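Speaker notes: station setup and cross-contamination in tattoo studios

Slide 1. Scope. The talk covers surface prep, barrier film, ink handling and sharps. Aftercare is left to the second session. Ask how many in the room work from a fixed station and how many share one.

Slide 2. Order of work. Clean first, then disinfect. Disinfectant applied over soap residue or dried ink does not reach the surface. Wipe from the clean end toward the dirty end, one towel per pass. Leave the surface visibly wet for the full contact time on the label. Do not blow it dry.

Slide 3. Barriers. Film goes on the lamp handle, power supply, spray bottles, machine and clip cord. Armrest gets its own cover. Film is changed between clients even if it looks clean. Point out the foot pedal: most checklists leave it off.

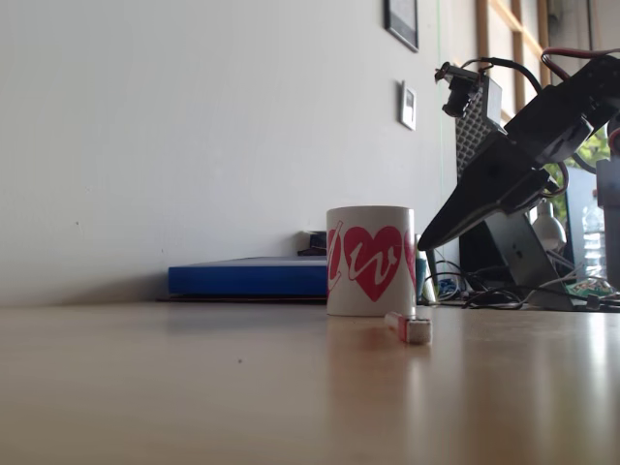 Istwood, Tue 23 February

Slide 4. Audit results. We checked 137 station setups at the Istwood and Meneck sites. In 76 of them every touch point on the list was covered. The usual gap was the bottle of green soap, followed by the drawer pull. Pause here and take questions on method. Each setup was checked once, before the client sat down, so the figures say nothing about film torn during a session.

Slide 5. Ink. Pour into single-use caps after gloves are on and the outer bottle is wiped. Never return ink to the bottle. Dilute with sterile water only; distilled water is not sterile. Write the opening date on the label.

Slide 6. Sharps. Container within arm's reach, below shoulder height, closed at the fill line. Cartridges go in whole. No recapping.

Slide 7. Breakdown. Keep the gloves on, discard caps and towels, then strip film inward so the outer face is folded in. Remove gloves, wash hands, put on a new pair, clean and disinfect. Allow up to 2 extra minutes for the chair base.

Slide 8. Records. The Mevavura log sheet has one line per client: needle lot, ink lot, initials. Xenos uses the same columns in a different order. Repeat audit is planned for October. Handout is at the back table.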